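Widside Forums > Workshop and Kitchen > Cleaning and care

Smears on stainless steel worktop

annoukb
Posts: 1,468
March 10, 2018
I've got a polished steel table and can't get rid of the smears. Washing-up liquid and a microfibre cloth leaves it worse than when I started. What do people use?

Pritchard
Foam block. Wring it out well, wipe along the length of the table, then dry with a tea towel. Microfibre drags on polished steel.

tromano
Disagree. Foam holds too much soap and you end up spreading it about. Microfibre is fine if you rinse it properly and leave out the fabric softener when you wash it.

Pritchard
I do rinse it. Two buckets, one soapy and one clean.

annoukb
Does the kind of foam matter? I've only got the sort with a green scouring side.

nusgate_dave
Keep the green side off it. It'll scratch a polished finish and you won't get that out again. Plain foam only.

Pritchard
Plain yellow foam on polished steel. You want the top shiny enough to give the colour back like this.

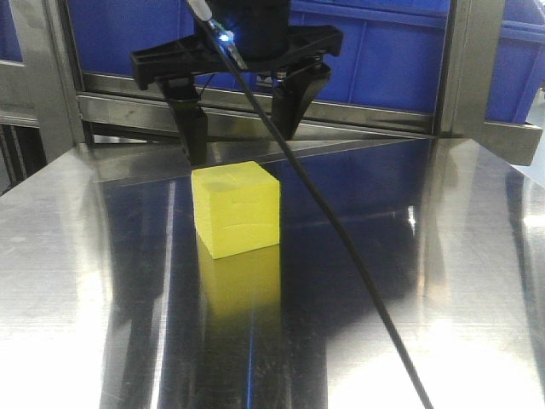

Marama Pearce
I'd still finish with a drop of white vinegar in water, whatever you wipe with. Our water is hard and soap alone always leaves a film.

tromano
Agree on the vinegar. Rinse it off after five minutes though.

annoukb
Thanks all. Will try vinegar with the microfibre first as I've already got both, then foam if that doesn't work.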